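The Forks

7 min read

I had been at Clostberg for 61 days when they gave me the forks, and I was so pleased about it that I called my mother from the parking lot.

"Forks," she said.

"Wooden ones! In a plastic bag."

"And the robot eats with them?"

No, Mom, the robot puts them in a basket. She was quiet for a bit and then asked if I was getting enough sleep, and I said yes, and we both let that go.

You have to understand that before the forks I'd had nothing of my own. I'd been cleaning up logging code in Urnex, our perception stack, which was written by four different people who all disliked each other's variable names. So when Bảo Diệp leaned over the monitor and said the fork bundle was mine, end to end, from detection through release, I would have taken a bundle of anything. The customer was Lương, who pack takeout kits, soup and noodles mostly, and they wanted cutlery moved from a table into a bin without a person having to stand there. One bundle, one table, one gray basket. How hard could it be? (I said this out loud. I've been reminded of it.)

The first week was all grasping, and the grasping was fine. I mean that. Trivum, the planner, would pick a pre-grasp pose, swing the right arm over, close the hand, lift. I'd sit there with my coffee watching the head camera and the joint torques scroll by, and the bundle would go up, and I'd feel like a person who had built something, even though somebody else had built nearly all of it.
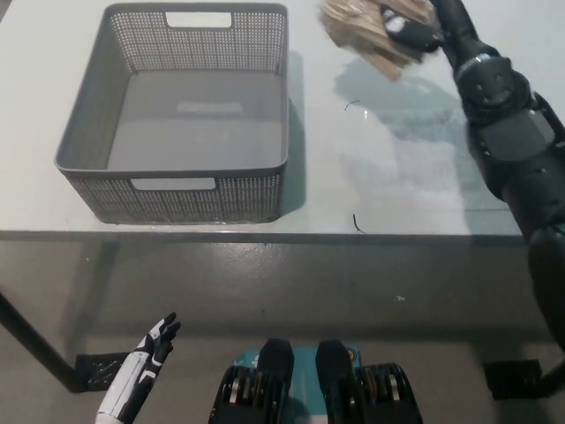 It was the part after that where things went wrong. The robot would lift the forks, carry them a little way toward the basket, and stop. Then it would bring them back and put them down on the table more or less where it had found them, very gently, and log a success.

A success! I read that line over and over. Task complete, confidence high, thank you and good night.

I assumed it was the collision checker, because when you're new you assume it's the collision checker. The basket has those perforated sides, and the depth sensor sees some of the holes and some of the plastic and makes a kind of fuzzy gray porridge out of the whole thing, so I figured Trivum was looking at the porridge and deciding there was no safe way in. I padded the basket model. I unpadded it. I swapped the sides out for solid boxes, then I stayed until the hallway lights went off on their timer and had to wave my arms over my head every 20 minutes to get them back.

Same thing every time. Up, over a bit, back, down, success.

"Maybe it doesn't want to," said Bảo.

I laughed, and he didn't, or at least not right away. He's like that. He came to robots from piano tuning and he'll say something completely cracked in the same voice he uses for ordering a sandwich, and you have to stand there and work out which one it was.

"It doesn't want anything," I said. "It has a cost function."

"Sure," said Bảo. "So what's it spending?"

I thought that was a very annoying thing to say and I thought about it all the way home.

The next morning I turned on every debug channel we had. This slows the controller way down, so that a motion that normally takes a couple of seconds stretches out and you can see each decision land. I pulled my chair right up to the safety line. The fingers opened. The hand moved in, corrected, moved in, corrected again.

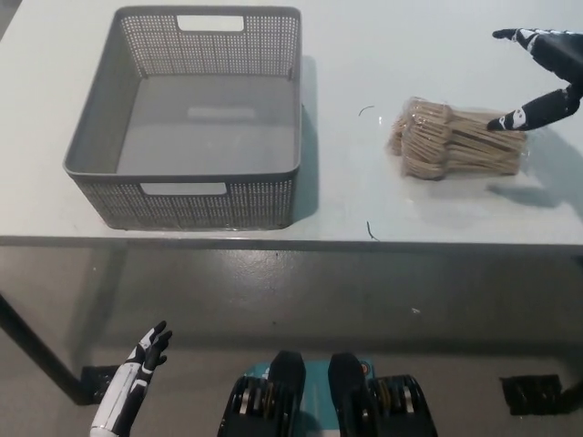
Thumb at the right end of the bundle, basket still empty.

And I noticed that the tracker had two objects where I had one. Object A was the forks. Object B was the wrapper. Of course it was! Clear plastic is miserable for perception, it's all glare and wrinkles, and some earlier soul had gotten so tired of it that they'd trained Urnex to find the shine separately and give it a track of its own. Which is clever, I guess, if what you're after is the shine. It called B a container. It had the forks as contents. So from where the robot was sitting, the forks were in a clear bin on the table, they had been in a clear bin on the table since before it woke up, and my instruction, place the forks in the bin, had been carried out by a kind stranger.

It was picking up the bin to check, and then putting it back where it belonged.

I can't tell you how much I loved it right then. I'd spent seven days being mad at this thing, I'd called it names in the commit messages (squashed now, don't go looking), and the whole time it had been coming over to the table, finding the job already done, and tidying up after itself.

So the fix was small. Merge the tracks, treat film as part of whatever it's wrapped around, and make the basket the only thing in the world allowed to be called a bin. I wrote it before lunch. It was 10 lines, and two of those were a comment. I ran it in simulation, where it worked, and then I did something I still feel a little weird about, and I didn't run it on the hardware. I went and ate my lunch outside. It was cold, it was February and the picnic table had ice in the cracks, and I sat there with my gloves on eating a burrito and feeling like I was about to tell someone they'd been wrong about something nice.

Bảo came out after a while with his coat over his head.

"You found it," he said.

"It thinks they're already put away."

He sat down. He thought about that for a good long time, long enough that I offered him the end of the burrito and he took it.

"My grandmother had a drawer," he said finally. "Plastic forks from every restaurant, still in the plastic. You'd say, Bà, let's use these, and she'd take them out and look at them and put them back. She had put them where they go. What else did you want from her?"

"What happened to them?"

"They're in my drawer," said Bảo.

We went in. I loaded the patch and checked the emergency stop (you check it every time, even when you're having a moment), and I typed the command wrong and typed it again. The arm woke up. It does a little settling thing when the motors come on, like somebody getting comfortable in a car seat, and I'd stopped noticing it weeks ago and now here I was noticing it.

The first attempt was ugly. With the tracks merged, the bundle was longer than it used to be, because the loose plastic at the ends counted now, and Trivum aimed for the middle of the wrong shape. I had to go back in and shift the grasp point, and then the approach angle was off, and then I'd fixed the angle and broken the wrist limit. All the usual stuff. Bảo read me the numbers and I typed.
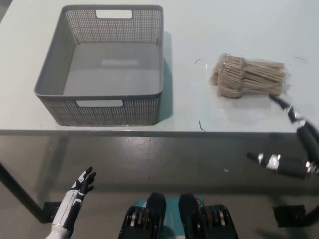

"Again?" he said.

"Again."

There was some hair or wire or something on the table by then, little dark bits, and Urnex kept throwing them up as maybe-objects, very low confidence, and I kept swatting them down. I could've gotten up and wiped the table. I didn't want to cross the line and reset everything. You get superstitious.

Somewhere in the afternoon it closed on the forks properly, and lifted, and started toward the basket, and got to the spot where it always stopped. I knew that spot by heart. I could have put tape on it. And it stopped.

I looked at the screen. One object. One bin. Task not complete. It had everything it needed and it hung there with the bundle in its hand, and the planner clock ticked over, and ticked over, and I had my finger on the key to cancel.

"Give it a second," said Bảo.

So I gave it a second.

The thing is, the log for that run is perfectly ordinary. I've been through it since, more often than I'd like to say. There's a replan in there, and Trivum replans all the time, it'll replan if you sneeze. The new path is a tiny bit longer than the old one. It goes up higher before it comes down, so that the plastic clears the rim with room to spare, and it lets go lower than I'd asked, nearly at the floor of the basket, which I hadn't told it to do and which the planner is allowed to do if it comes out cheaper.

It didn't come out cheaper. I checked.

My mother called that night to find out how it went with the forks, and I told her they were in the basket. She said good, and was that the end of it, then? I said no, tomorrow it's spoons.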